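艺人媒体宣传照拍摄统筹操作指引

适用对象:艺人经纪助理、宣传统筹人员、签约摄影师及外聘造型人员
编写:Narirari文化传播 宣传事务部
更新日期:2026年4月17日

一、本指引的适用范围

本指引说明如何为歌手、演员、主持人及网络视频创作者组织一次宣传照拍摄,内容涵盖需求确认、团队组建、合同与授权、现场执行、选片修图以及对外发布。杂志封面拍摄由刊方主导,品牌广告拍摄由广告主主导,二者的流程另有规定,不适用本指引;但第四节关于肖像使用范围的条款,在上述两类拍摄中同样应当参照执行。

本指引所称“宣传照”,指由艺人一方出资或由经纪公司出资,用于新闻稿配图、演出海报、社交平台头像与封面、活动主办方物料以及媒体采访配图的成套人像照片。单张抓拍、活动现场照及粉丝拍摄的照片不属于宣传照,未经书面授权不得作为宣传照对外提供。

首次担任统筹的人员,应在开始工作前通读全文。已有经验的统筹人员可按需要查阅相应章节,但第四节和第九节每次拍摄均须重新核对,因授权文本和发布渠道会有调整。

二、确认拍摄需求

1. 明确用途

统筹人员接到拍摄任务后,首先应与宣传负责人确认照片的用途。用途不同,构图、服装和交付规格均不相同。用于新专辑发行的照片,通常需要与唱片封面的视觉方向一致;用于媒体资料包的照片,则应当尽可能中性,背景简洁,便于不同版面裁切。

用途应写入《拍摄需求单》,由宣传负责人签字。口头交代的用途不作为拍摄依据。如艺人本人对用途有不同意见,应在需求单签字之前提出,由宣传负责人与经纪人协商后一并写明。

2. 确定画幅与数量

宣传照一般需要同时提供横幅、竖幅与方形三种画幅。统筹人员应在需求单中列明每种画幅的最终交付张数。拍摄张数由摄影师自行掌握,需求单不作限制。

需要特别注意的是,许多演出主办方会在海报上叠加文字,因此至少应有一部分照片在人物头部上方或身体一侧留出空白。此项要求须在拍摄前告知摄影师。后期补画背景的做法效果不稳定,费用也较高,不宜作为常规方案。

3. 收集参考图

参考图由宣传负责人与艺人共同提供,由统筹人员整理为一份文件,分为“光线”“姿态”“服装”“色调”四部分。每张参考图下方应注明参考的具体内容,例如“仅参考侧光方向”或“仅参考外套廓形”。未加说明的参考图容易引起误解,摄影师与造型师可能各自取用不同的部分,导致现场返工。

参考图仅供内部沟通使用,不得在社交平台公开,也不得要求摄影师逐张复制他人作品。如参考图中有明显属于某位摄影师个人风格的布景或道具,应在文件中标注“不可仿制”。

4. 核对艺人近期形象

艺人在影视剧拍摄期间,发型、发色及体态可能受角色要求限制。统筹人员应与经纪人确认拍摄当日艺人是否处于保密造型期。如处于保密期,宣传照应改期,或由经纪人取得剧方书面同意后进行。

三、组建拍摄团队

1. 摄影师的选择

宣传事务部备有合作摄影师名录,每年六月更新一次。统筹人员应从名录中提出候选人选,并附上每位候选人近期的人像作品。选择时应着重考察其在肤色还原、面部光线控制以及与被摄者沟通方面的能力,不宜仅以其合作过的艺人知名度作为依据。

如艺人自行指定摄影师,或由摄影师主动提出合作,统筹人员仍应按相同标准审核其作品及过往合同履行情况。主动邀约的拍摄往往不收取费用,但不收费并不意味着可以省略合同。此类拍摄在照片归属和使用权方面最容易出现分歧,统筹人员应更加审慎。

2. 造型团队

造型团队一般包括化妆师、发型师和服装造型师。预算有限时,化妆与发型可由同一人承担,服装造型不宜合并。服装造型师须负责借衣、试衣、现场整理及归还,工作量较大,兼任者难以兼顾。

试衣应在拍摄之前单独安排,艺人本人到场。如艺人行程确有困难,可由造型师依据近期尺寸备衣,但每套造型须多备一个尺码。试衣照片由统筹人员存档,并发送给宣传负责人确认。未经确认的造型不得在拍摄当日启用。

3. 现场人员

现场人员名单由统筹人员编制,注明姓名、职责与到场时间。名单以外人员不得进入拍摄区域。艺人的亲友如需探班,应事先告知统筹人员,并安排在休息区等候。探班人员不得拍摄未发布造型。

各岗位应指定一名对接人。摄影组的一切需求由摄影助理向统筹人员提出,造型组由服装造型师提出,艺人方面由随行助理提出。多人同时向艺人本人传达要求,会增加其负担,也容易造成指令冲突。

四、合同与授权

1. 书面合同

摄影师合同应在拍摄日之前完成签署。合同至少应载明以下事项:拍摄日期与时长;费用及支付方式;照片著作权的归属;使用范围、地域与期限;原始文件的保管与交付;修图张数与修改次数;署名方式;保密义务;改期与取消的处理办法。

在著作权归属上,双方可以约定由摄影师保留著作权、艺人一方取得使用许可,也可以约定著作权转让。两种方式费用差异较大。对于日常宣传用途,取得足够宽泛的使用许可通常已能满足需要。若计划将照片用于商品销售,例如写真集、明信片或服饰印花,应另行约定并写明报酬。

2. 肖像使用范围

艺人的肖像授权与摄影师的著作权许可是两项独立的权利,应分别取得。摄影师如希望将照片用于个人作品集、展览或网站,须取得艺人一方的书面同意,同意书中应写明可使用的具体照片编号与最早公开时间。

过去曾有摄影师在宣传照正式发布前,于个人账号先行公开花絮,使原定的发布安排失去意义。为避免此类情况,合同中应明确约定,花絮照片与视频同样受保密义务约束,公开时间不得早于正式照片。

3. 服装与首饰借用

品牌借出的服装和首饰,应由服装造型师签署借用单,统筹人员留存副本。借用单须写明归还日期、损坏赔偿标准及品牌署名要求。部分品牌要求照片发布时标注品牌账号,部分品牌则要求照片不得与竞争品牌同时出现。统筹人员应在选片之前将上述要求汇总,发送给宣传负责人。

4. 未成年艺人

被摄者未满十八周岁的,授权文件须由监护人签署,拍摄全程应有监护人在场。造型与姿态应与年龄相符,拍摄时长应适当缩短,并避免占用正常上课时间。

五、场地与时间安排

1. 场地类型

拍摄场地可分为专业影棚、实景租赁空间和户外三类。影棚光线可控,适合媒体资料包照片;实景空间适合表现生活状态的照片,多用于访谈配图;户外拍摄受天气及人流影响较大,应当准备备用方案。

本部门常用的影棚为Vatham影棚,该影棚分为两个区域,可分别布置背景,便于在更换造型的同时调整灯光。需要居家氛围时,可使用Onthorpe公寓实景空间。该空间位于居民楼内,使用时应遵守楼内关于噪声与电梯使用的规定,大型灯架不得长时间停放于走廊。

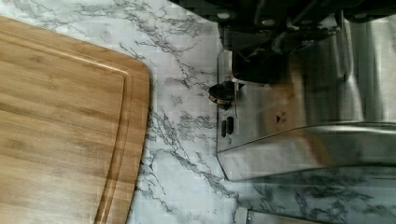
租用实景空间前,统筹人员应与摄影师共同勘景一次,核对窗户朝向、可用电源、层高以及化妆区的位置。自然光拍摄尤其应当在与计划拍摄相同的时段勘景。勘景时应拍摄各房间的全貌并标注在平面图上,供摄影师编排拍摄顺序。

2. 室内物品与表面

实景空间内的家具、摆件与墙面装饰,应在勘景时确认是否可以入镜。艺术画作、带有商标的物品以及他人照片,原则上应移出拍摄范围。无法移动的,应以摄影角度避开,或在修图单中注明处理方式。

浅色台面和光滑地面会反射灯光与服装颜色,摄影师应在试光阶段予以检查。使用台面摆放首饰、饮品或化妆品时,应先铺设衬垫,拍摄结束后按勘景照片恢复原状。

3. 时间表

时间表应以艺人到场时间为起点倒排与顺排。摄影组和造型组早于艺人到场,完成布光与服装熨烫。首套造型宜选择妆面最清淡者,之后逐步加重,以减少卸妆重画的时间。

编制时间表时,换装时间应单独列出,不得并入拍摄时间。缺乏经验的统筹人员常将造型数量安排过多,致使后半段照片神态疲惫。单日拍摄以四套造型为上限,两套之间应安排休息。确需增加的,应由经纪人书面同意。

用餐时间应在时间表中固定。餐食应提前征询忌口与过敏情况,艺人着借用服装时不得用餐。

六、拍摄前一日的准备

统筹人员应在拍摄前一日完成下列工作:

向全体人员发送通告单,内容包括地址、到场时间、停车说明、对接人电话及天气情况。

与服装造型师核对服装件数、配饰与鞋履,确认全部到位。

与摄影师确认器材清单、备用机身与备用存储卡。

与随行助理确认艺人的健康状况及当日其他行程。如艺人身体不适,应及时向经纪人报告,由经纪人决定是否改期。

打印需求单、参考图文件和镜头清单各一份,带至现场。电子设备在现场可能用于播放音乐或连接相机,纸质文件便于各组随时查阅。

通告单发出后如有变更,应重新编号并注明“以此版为准”,同时收回旧版。在聊天群组中以零散消息通知变更,容易遗漏,不应作为正式通知。

七、现场执行

1. 试光

试光由摄影助理或身高相近的工作人员代替艺人站位。试光照片应在屏幕上由摄影师与统筹人员共同查看,确认曝光、背景及留白符合需求单。试光完成前,不应催促艺人进入拍摄区。

2. 联机查看

宣传照拍摄应采用联机方式,使照片即时显示在屏幕上。屏幕应放置在宣传负责人与造型师可以看到、艺人不必时时面对的位置。部分艺人希望随时查看效果,部分艺人则会因此紧张,统筹人员应事先了解其习惯。

现场评价照片时应使用具体、平和的语言,例如“领口需要整理”“请再拍一组视线向左的”。不得在艺人面前评论其体型、皮肤或年龄。如需讨论此类问题,应由宣传负责人与摄影师在休息时间单独沟通。

3. 镜头清单的执行

统筹人员持镜头清单,每完成一项即作标记。必拍项目应安排在每套造型的前段,完成后由摄影师自由发挥。自由发挥的部分常有出色的照片,但不应以此替代必拍项目。

如时间不足,应优先保证媒体资料包所需的半身与近景照片。删减项目由宣传负责人决定,统筹人员记录原因。

4. 音乐与气氛

现场音乐由艺人选择,音量以不影响指令传达为宜。歌手未发行的作品不得在现场播放。对初次拍摄宣传照的艺人,摄影师宜先拍摄数分钟简单站姿,待其适应快门与灯光后再进入正式内容。

5. 花絮拍摄

花絮由指定人员拍摄,使用公司设备。其他人员不得自行拍摄。花絮内容不得包含更衣区、通告单、艺人电话屏幕及未发布产品。花絮素材在当日收工前交由统筹人员统一保存。

6. 文件备份

每套造型拍摄完毕后,摄影助理应将存储卡内容复制至两块独立硬盘,核对文件数量一致后方可继续使用存储卡。两块硬盘离场时由不同人员携带。此项工作不得因赶时间而推迟至收工后进行。

八、选片与修图

1. 初选

摄影师应先剔除闭眼、失焦及重复的照片,再将其余照片以低分辨率形式交付。一次完整的单日拍摄,经摄影师剔除后仍可能有近800张照片。统筹人员不应将其全部转交艺人,而应由宣传负责人先行筛选,按造型和画幅分组。

初选时应当对照需求单逐项核对,确保每种画幅都有足够的候选照片。神态自然但构图不合用途的照片可另行归档,留作社交平台日常使用。

2. 艺人确认

艺人从分组后的照片中确认最终入选者。合同约定最终修图张数为22张的,艺人可另选少量备用照片,但备用照片不进入修图流程。确认意见应以照片编号书写,避免使用“穿蓝色外套那张”等描述。

艺人与宣传负责人意见不一致时,由经纪人协调。艺人明确表示不愿使用的照片,不得对外发布,包括以花絮或合辑形式发布。

3. 修图标准

修图应以整理画面、统一色调为目的。允许处理的内容包括:临时性皮肤瑕疵、散乱发丝、服装褶皱、背景污渍及传感器灰尘。不应改变面部结构、体型比例与自然肤色。痣、疤痕、雀斑等固定特征,除艺人本人书面要求外应予保留。

肤色处理须格外谨慎。深肤色与浅肤色艺人合影时,应在拍摄阶段分别布光,不得依靠后期将肤色拉近。修图师应在校准过的显示器上工作,并以现场拍摄的色卡为准。

4. 修改意见的提出

修改意见由统筹人员汇总后一次提出。每条意见应注明照片编号、位置和要求。合同约定的修改次数用尽后,再次修改须另行付费,统筹人员应将此情况提前告知各方。

需要使用人工智能工具扩展背景或去除物体的,应取得摄影师同意,并在档案中注明。不得使用此类工具生成艺人未曾摆出的姿态或未曾穿着的服装。

九、发布与归档

1. 发布顺序

宣传照发布前应制定发布表,写明首发渠道、各平台发布内容、配文及署名。通常由艺人官方账号首发,经纪公司账号随后转发,媒体资料包同步开放下载。如已将独家使用权授予某家媒体,则应在其刊发之后再行公开。

不宜一次公开全部照片。可将同一造型的照片作为一组首发,其余造型配合后续采访、演出或作品宣传分批使用。媒体编辑普遍希望取得尚未公开的图片,保留部分照片有助于后续合作。

2. 署名

发布时应完整署名摄影师、化妆师、发型师与服装造型师,名称以合同所载为准。平台支持标注账号的,应标注账号。转载媒体遗漏署名时,由统筹人员致函请其补充。

配文应经宣传负责人审核,不得夸大摄影师或品牌与艺人的关系。未经对方同意,不得在配文中使用“专属”“御用”等字样。

3. 媒体资料包

资料包应包括高分辨率照片、网页用照片、艺人简介及使用说明。使用说明须写明允许用途、署名格式、禁止裁切或改色的照片编号以及联系方式。文件名应由艺人姓名、年份与编号组成,便于编辑检索。

资料包链接应定期检查。旧版宣传照停用后,应从资料包中移除,并通知近期有合作的演出主办方更换。外地演出海报使用过时照片的情况较为普遍,统筹人员在确认演出合同时即应主动提供新图。

4. 外泄处理

未发布照片外泄的,统筹人员应立即记录外泄账号、时间与截图,报告宣传负责人及法务人员。在作出统一决定之前,任何人不得以个人账号回应。需要提前发布正式照片的,由宣传负责人重新确定发布表。

5. 归档

最终照片、原始文件、合同、授权书、借用单与通告单应归入同一档案。合作影像档案统一存放于Nwankwo资料库,由宣传事务部设置访问权限。授权期限届满前,统筹人员应提出续期或停用建议。

十、常见问题的处理

艺人迟到时,统筹人员应先与摄影师确认可压缩的项目,不应缩短备份与归还服装的时间。影棚超时费用由造成延误的一方承担,合同另有约定的从其约定。

借用服装损坏时,服装造型师应当场拍照,填写损坏说明,并于当日通知品牌。不得自行修补。

艺人对妆面不满意时,应暂停拍摄并允许调整。勉强拍摄的照片,在选片阶段往往难以采用。

合作方临时要求增加拍摄内容,例如录制祝福视频或为其产品拍照的,统筹人员应说明该内容未列入需求单,并转交经纪人处理。现场人员无权代表艺人应允。

户外拍摄遇有路人围观时,应由现场人员礼貌引导,保证通道畅通。路人已拍摄的照片无权强制删除,可说明情况并请其暂缓发布。人群持续聚集的,应转移至备用场地。

本指引由宣传事务部负责解释。对条文有疑问或修改建议的,请以书面形式提交宣传统筹主管Salamatu Edet。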